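# Chapter 7: When the Grip Fails

In April, a two-armed robot at the Dredavero parts store let go of a molded cover while turning from a bin to a shelf. The part struck the floor close to a technician's foot. There was no injury. The store's log showed that the robot had completed 1,556 transfers before the drop, and that its hand had reported a secure hold until the moment the part fell.

The case is a useful place to begin the study of gripping faults. The hand measured motor effort at the fingers – a common method – and treated high effort as proof of a firm hold. A smooth, curved part can resist the fingers strongly while resting on only 2 of them.
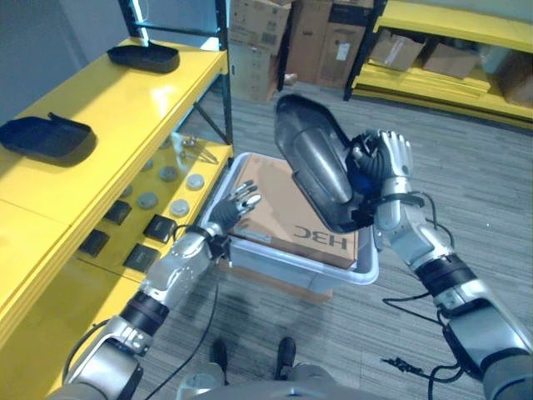 **Figure 7.1** Handling a curved black plastic part near a storage bin. The open left hand is near the rim of the bin; the right hand holds the part.

Joaquín Leiva, who led the review, examined 386 earlier transfers of curved parts and found 93 in which the part had shifted in the hand without raising an alarm. His report also noted that the marked walkway passed within reach of the arms, a matter that no change to the software could correct.

This chapter treats the two findings separately. Sections 7.1 through 7.3 deal with slip and how it is detected. Section 7.4 turns to the layout of shared work areas and the rules for entering them. Students should review the discussion of contact forces in Chapter 4 before continuing.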